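**Wevlow bag-handling kit, trial notes, June**

Started 9:40. Kit on loan from Vakstead, 20 days before we pay or send it back.

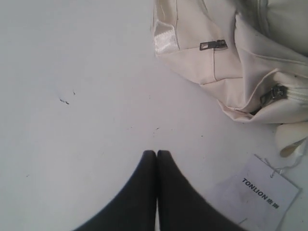
*Wrist cam, fingers closed, cream bag upper right with its TONLION tag still on.*

Job for the morning: pick up a soft bag by the body, leave the zips and the tag alone. The brochure says the Conivier grasp planner "handles soft goods out of the box". We'll see. It also claims 2,000 cycles between finger pad changes, no word on what was being gripped.

- Tag string is my main worry. It loops right up to the strap flap, and the planner has no setting for string that I can find in the menus.
- Pale bag on a pale table. Edge finding was flaky at the default exposure. Support will say buy their mat.
- A few dark specks on the tabletop. Check the planner isn't picking them up as objects before blaming the grip.
- Zip pulls: two on this side, one down in a fold. Try masking both.

Ran 4 picks at default force. Two held, one slid off the fold, one took the tag instead of the bag. Not what I'd call handled.

Cycle counter read 1,652 when we unboxed it, so this is a demo unit and the pads are well used. Ask Vakstead for new pads before we score anything. Doležal fingers would fit the same flange, price those too.

Next: same bag, tag tucked under, lower force. Don't sign the service plan yet.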